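Le gukness est une spécialité végétale affinée, à base de noix de cajou et de riz fermenté, originaire de Nurndale. Vendu sous la marque Prins, il se conserve 42 jours au frais.

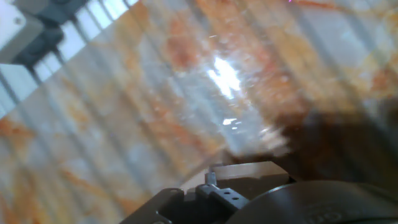
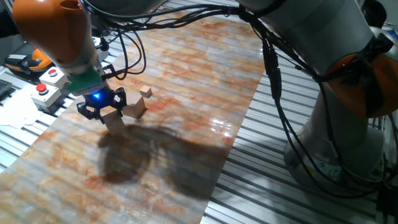
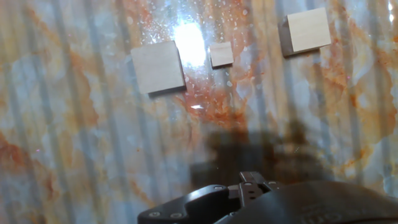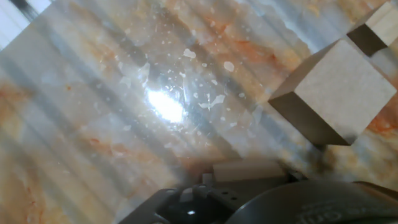 La pâte, ensemencée puis égouttée une nuit, est moulée en pièces de 500 g et salée en surface. L'affinage dure 11 jours dans les caves de Kedwood. Le pressage se fait sous des blocs de bois clair, non traité. La croûte, fine et grise, se mange. Le gukness se sert en tranches, avec du pain de seigle, ou fondu sur des pommes de terre.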